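Grain size in cold rolled brass, my numbers do not agree with the handbook
Materials and Metallurgy > Heat treatment and testing

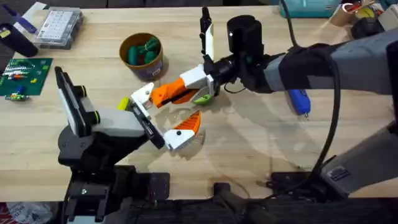
Bench with the two arms, light wooden top

hlaizer
Good evening to all. I am working with brass strip, 70/30, which we receive from Dosalton in half hard condition. I anneal it in a small tube furnace, then I mount, polish and etch the samples and measure the grain size by the intercept method. My problem is that the grain size after one hour is smaller than I expected from the tables, and the hardness is also a little high. The strip is sold to us as normal cartridge brass. I have repeated the test with fresh pieces from the same coil and the result did not change much.

Is it possible that the tables are for a different amount of cold work? The supplier does not tell us the reduction, only the temper name. I attach no micrographs for the moment, my microscope camera is on loan until October.

Hamisi Laizer

tinbender
Half hard is not much cold work. With less deformation before the anneal you should get larger grains after it, not smaller, so I don't think the tables are your problem. What does your thermocouple touch? In a tube furnace the control couple is often outside the tube and the sample sits far behind it for the first part of the hour.

hlaizer
The control thermocouple is outside, yes. It is a Jimolex furnace and it came so. I start the clock when the display arrives at the set temperature.

tinbender
Then your one hour is maybe forty minutes at the sample, and perhaps at a lower temperature also. Put a second couple against the strip and look at the curve before you do anything else.

Ostrava_lab
I don't agree with tinbender that it is only temperature. Forty minutes or sixty minutes makes a small difference to grain growth in brass. Time is a weak variable here, temperature is the strong one. If the sample is really at the temperature, twenty minutes less will not explain it.

Also please check the iron content. Small iron in brass holds back the grain growth very well. Ask for the mill certificate.

tinbender
I said lower temperature also. Read again.

Ostrava_lab
You are right, I read too quickly. My remark about iron stays.

merete_k
How do you count the twins? This is the usual reason when a new person measures brass. Annealed brass is full of annealing twins, and if you count each twin boundary as a grain boundary then the grain size comes out much too small. The standard way is to ignore them. Count only the real grain boundaries.

hlaizer
Thank you merete_k. I am afraid I counted some of them. The thin ones with parallel sides I left out, but where a twin goes to the edge of the grain and stops there I was not certain, and I counted it. I use magnification 100 and lay the lines by hand.

merete_k
That will do it, or at least half of it. Any straight boundary where the piece on both sides looks like it belongs to one grain, leave out. A color etch helps because twins show better.

But twins don't change your hardness reading. What load?

hlaizer
Vickers, 100 grams. I have a Koech tester, the old model with the manual turret.

Ostrava_lab
Too light for this. At that load the mechanical polishing layer is enough to push the number up. Go to a higher load, or etch and repolish 2 times before you indent.

tinbender
Agree with this one. And finish on 2,000 paper with light pressure before the diamond. People press too hard on brass and it smears.

festov_user
Sorry to enter the thread with something different, but does anybody have the Festov mounting press? Mine leaves a gap between resin and thin strip and the edge becomes round when I polish.

merete_k
Let it cool fully under pressure. Better to open a new thread for that one.

hlaizer
I measured with the second thermocouple. The strip was 25 degrees under the display for most of the hour. I corrected the setpoint and annealed three new pieces. I counted again without twins and the grain size is now near to the table, still a bit on the small side. The certificate I asked for, no answer yet from Dosalton.

Ostrava_lab
The small side is the iron. Wait for the certificate.

tinbender
Or the couple is not calibrated.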